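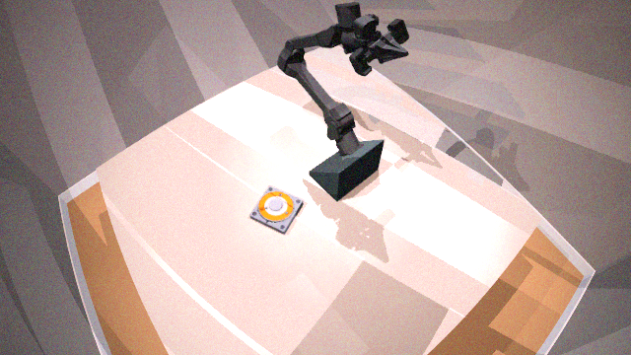 Button-press task: randomizing the camera without wrecking the policy

skonden_sim wrote:
Posting for our course project group. The assignment is the usual one: train an arm in simulation to press the round button on the square plate, then report success over 400 evaluation episodes with lighting and camera pose randomized. Our sim is the course fork (Disham), rendering two views per step. Policy is a small convolutional encoder with an MLP head, position deltas at 5 Hz, gripper command ignored.

With the camera fixed we get a decent curve. With camera pose randomized the thing stalls. It moves in the general direction of the plate, then hovers. Training loss looks normal. Plate yaw is randomized in both cases, so I don't think that is the cause. Has anyone in the May cohort got past this?

zesen_lab wrote:
What range are you randomizing over? The default config in the fork is very wide. It varies position, look-at point and field of view together, and the lens distortion term is on unless you turn it off. With distortion on, straight table edges come out bowed and the encoder has to learn the lens before it can learn the task.

Start with look-at only. Add field of view once the curve moves.

skonden_sim wrote:
Distortion is on, yes. I left it because the grading config has it on. Everything is at default except that I raised the shadow strength, which I can put back.

torque_ripple wrote:
I disagree with zesen_lab on this. If the grading config has distortion, train with distortion from step one. We ran the staged version and lost two days to it. The encoder settles on the narrow distribution and then has to be dragged off it. Our final number was lower than the group that trained on the full range from scratch with a bigger batch.

I would look at the sampler first. There is no visibility check in the fork. It draws a camera pose and renders whatever is there. 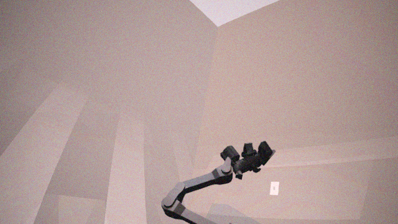 If the button is out of view in too many samples, the policy is being asked to regress an action toward something it has no information about. It learns the mean. A policy that outputs the mean hovers, and that matches what you describe.

Dump 60 random training images to a contact sheet and look at them. Do this before touching any hyperparameters.

zesen_lab wrote:
Staged worked for us. Different batch size, possibly. I agree on the visibility check.

skonden_sim wrote:
Made the contact sheet. A fair number are walls and arm with no plate anywhere. I had assumed the second view would cover for the first, but both are drawn from the same sampler with no constraint between them, so sometimes both miss.

Do I reject those samples or keep them? The grading config presumably has the same problem.

kovacik_fan wrote:
Read section 4 of the handout. Grading uses one constrained view and one free view. The constrained view is checked against the button center projected into pixel space. Only the free one can miss. So your training distribution is harder than the test, and harder in a way that doesn't help you.

Rejecting on the constrained view is a few lines. Project the button center, resample if it falls outside a margin. I used the Kováčik sampler from the shared repo, which already does this and also rejects poses where the camera is inside a wall.

torque_ripple wrote:
Does that sampler check occlusion? Projection alone tells you the point is within the image bounds. The upper link can still be sitting in front of it.

kovacik_fan wrote:
No. Projection only. You could compare against the depth buffer, but it is slow if you do it for every draw. I left it out and it made no difference I could measure.

torque_ripple wrote:
Then I would at least log it. Our occlusion rate was not small at low camera heights.

zesen_lab wrote:
One more item: put the joint angles into the observation if you haven't. On samples where the free view misses, the policy still knows where its own wrist is. Normalize them. The fork gives radians and the gripper width in meters, in the same vector, unscaled.

skonden_sim wrote:
Joint angles were in, not normalized. Fixed now. Restarted with the constrained sampler on view one, free sampler on view two, distortion on, shadows back at default. Evaluating every 800 updates.

First two checkpoints are above anything from the old run. The arm goes down over the plate and closes the distance. It still misses on yaw values near the limits, so I may have been wrong to rule that out.

torque_ripple wrote:
The plate is close to symmetric under a 90 degree turn. If you feed yaw as a raw angle anywhere, wrap it.

skonden_sim wrote:
It is in the auxiliary loss as a raw angle. Changing that tonight — will post the full table after the 21st February deadline so I am not handing out results early.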